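Warnier Mill Open Day: Notes from the Visit

The Warnier mill in Surcombe opens to the public twice a year, and in February I finally got a place on the morning tour. There is a limit of 18 people per group. We met at the side gate at 9:30, signed in, and were given ear plugs and a paper map of the site.

Our guide was Ilona Kun, who has run the weaving floor for several years. She started us in the yarn store, where wool arrives already spun from two suppliers. Each cone is weighed and checked against a shade card before it goes on a shelf. The dye lots are kept apart even when the color is supposed to be the same. Ilona held two cones of dark green up to the window and I could only just tell them apart. Woven side by side in a blanket, she said, the join would show from across a room.

Warping came next. A blanket in the standard width needs 3107 warp threads, and every one has to be drawn through in the right order before the loom can run. A full change of pattern takes two people most of a day. For that reason the mill tends to weave one design for weeks at a time and then switch.

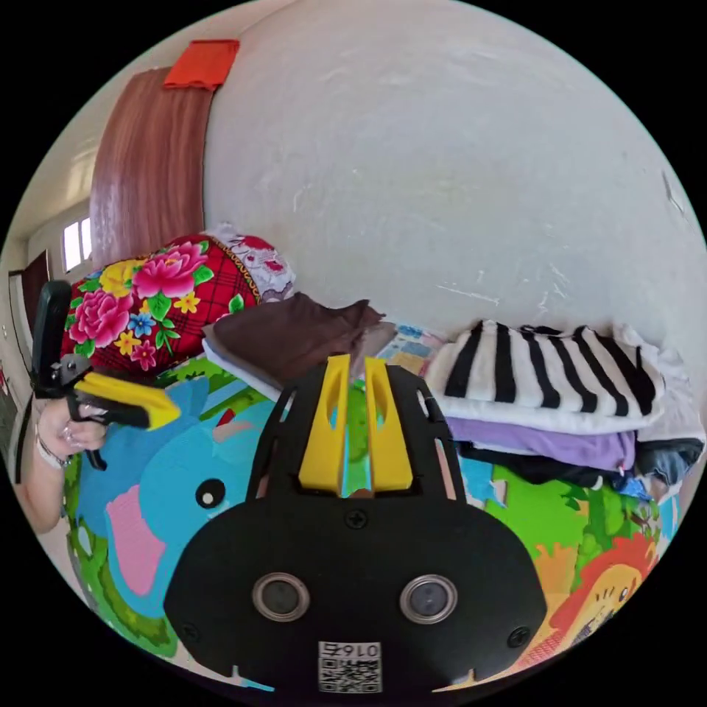

The loom shed is the loudest part of the building, and the ear plugs were needed. The older looms came from the Adeyemi works when it closed and still make the narrow cloth used for scarves. The newer ones handle blankets and upholstery. We stood behind a painted line and watched a gray herringbone come off the nearest loom. Talking was impossible, so Ilona saved her explanations for the corridor afterward.

Finishing is in a separate shed across the yard. The cloth is washed, dried under tension, and brushed if it is going to be a blanket. Hina Hashmi showed us the mending table, where faults are marked with chalk and repaired by hand with a needle. She passed around a piece with one repair in it and most of us failed to find it.

The tour lasted 105 minutes and ended in the shop. Seconds were on sale at about half the normal price. I bought a Brundudel throw, pattern number 523, with a small fault near one corner.

Parking is free but the lot fills early. The yard is cobbled and there are stairs up to the warping room, so call ahead if that is a problem. Tea is served in the old office until noon. The next open day had not been set when I asked.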